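Contents > Part Two: Materials and Process > Chapter 9

Chapter 9
Printing-Out Papers and the Contact Frame

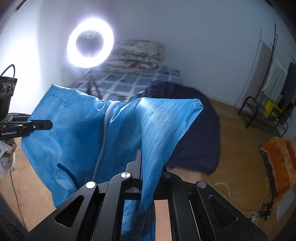

The papers covered in Part One were all developing-out papers. Exposure left a latent image, invisible until a chemical developer reduced the exposed silver halide to metallic silver. Printing-out papers work on a different principle. The image forms during exposure, by the action of light alone, and can be inspected before any chemistry is applied. This difference affects the negative, the light source, the exposure time, the color of the print and its permanence, and each of these is taken up in turn in this chapter.

9.1 Sensitivity

A printing-out emulsion contains silver chloride together with an excess of soluble silver salt, usually silver nitrate or silver citrate. The excess salt takes up the halogen released during exposure and allows the reaction to continue. The process is slow. Every grain must be reduced by absorbed light, with none of the amplification a developer supplies, and the sensitivity is confined largely to ultraviolet and blue. An ordinary enlarger lamp is of no practical use. Prints are made in contact with the negative, in daylight or under ultraviolet tubes, and the print is therefore the same size as the negative.

Because sensitivity is low, the paper may be handled in weak tungsten light for short periods. A darkroom safelight is not required. Fluorescent room lighting should be avoided, as many tubes emit enough ultraviolet to fog the highlights while the paper is being loaded.

9.2 Self-masking

As the shadow areas darken, the silver already formed screens the emulsion beneath it from further light. The shadows slow down while the highlights go on printing. This effect, called self-masking, gives the printing-out print its long tonal scale and explains why a negative of normal contrast prints flat on it. Negatives intended for the process should be given extended development, and a density range suited to a soft enlarging paper is usually too short.

Kazimiera Kozłowski, in her notes on the Sikora studio negatives, observed that the glass plates look excessively hard when proofed on modern paper. The studio printed out until its closure, and the plates were developed to match. Proofs made on a chloride printing-out paper recovered detail in both the white collars and the dark coats. Readers working with inherited negatives should keep this in mind before judging the original development to be faulty.

9.3 The contact frame

The standard frame has a front glass, a hinged back in two sections, and a pair of springs. One section of the back is opened for inspection while the other holds negative and paper in register. Frames with a one-piece back cannot be used for this work. Spring pressure must be even; a weak spring produces a local loss of sharpness that is easily mistaken for a fault in the negative.

Inspection is carried out in shade. The print should be taken darker than the desired result, as toning and fixing both reduce density. How much darker depends on the paper and the toner, and is best learned from a test strip carried through the full process and dried.

9.4 Toning and fixing

An untoned print fixed directly in sodium thiosulfate turns an unattractive yellow-brown. Gold toning before fixing shifts the color toward purple or cool brown and protects the finely divided silver from sulfur compounds in the air. The working sequence is as follows.

1. Wash in several changes of water until the milkiness disappears.
2. Tone in a dilute gold chloride bath, with constant movement.
3. Rinse.
4. Fix for 10 minutes in plain thiosulfate. Acid fixers bleach the lighter tones.
5. Wash fully and dry face up.

The first wash removes the free silver salt. If it is cut short, the toning bath is contaminated and the gold deposits unevenly. Tap water with a high chloride content is acceptable at this stage, but not for mixing the gold bath.

Section 9.5 gives formulas for three gold toners, and Section 9.6 deals with retouching and mounting. The exercise at the end of the chapter calls for one negative printed on two papers, one developing-out and one printing-out, with density readings taken from both.

Terms introduced in this chapter: contact frame, excess silver, gold toning, printing-out paper, self-masking.

Related chapters
Chapter 4: Developing-Out Papers
Chapter 7: Density and the Characteristic Curve
Chapter 10: Albumen and Salted Paper
Chapter 12: Storage and Deterioration of Silver Prints
Appendix B: Mixing and Storing Gold Chloride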